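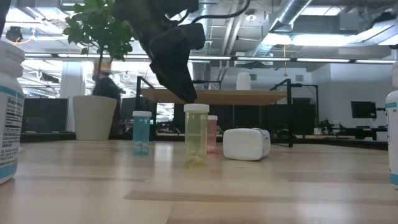 Prescription pill bottles on a wooden tabletop

Tellico folding polling booth, two-voter
Product code: TEL-2
Supplied by Bitavach Election Equipment

The Tellico is a folding booth for town and parish elections, local polls and neighbourhood plan referendums. Two voters can use it at once, one on each side of a full-height centre panel. It folds flat for storage and can be put up by one person without tools.

Each side has a writing shelf with a raised front lip, a pencil holder on a cord and a clip for the voting instructions. The shelf on the left can be dropped to a lower position for wheelchair users. Please do this before the poll opens, as the locking pins are on the outside of the frame.

Size and weight
Width, open: 90 cm
Shelf depth: 24 cm
Lower shelf height: 84 cm
Voting positions: 2
Weight: see the label on the carry bag, as this depends on the panels ordered

Panels
Standard panels are grey corrugated plastic and wipe clean with a damp cloth. Do not use solvent cleaners, which cloud the surface. Notices should be put up with the clips provided – tape lifts the coating when it is pulled off. 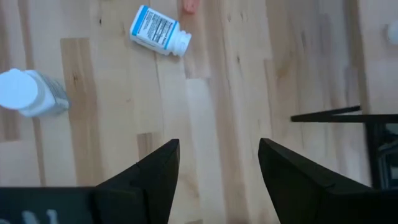
Replacement panels are sold singly. If your booths were bought before the April price list, check the hinge before ordering. The older hinge has a round pin and takes the Risora panel, which we still keep in stock. The current hinge has a flat pin and takes the Tellico panel only.

Ballot boxes, signs and lamps are not included. The Bassey clip-on lamp fits the top rail of both versions and is listed under Accessories.

Hire
Councils that run only the odd by-election may prefer to hire. The hire period covers the day before the poll, polling day and the day after. Booths must come back dry and in their bags. Missing pencil cords are charged at the spare parts price.

Ordering
Councils can order on account with a purchase order number. For sales, ask for Titilayo Garba. For hire and returns, ask for Norbert Fülöp. We need the delivery address and the name of someone who can sign for the booths – polling stations are often locked when the van arrives.

Page updated 6 December 2021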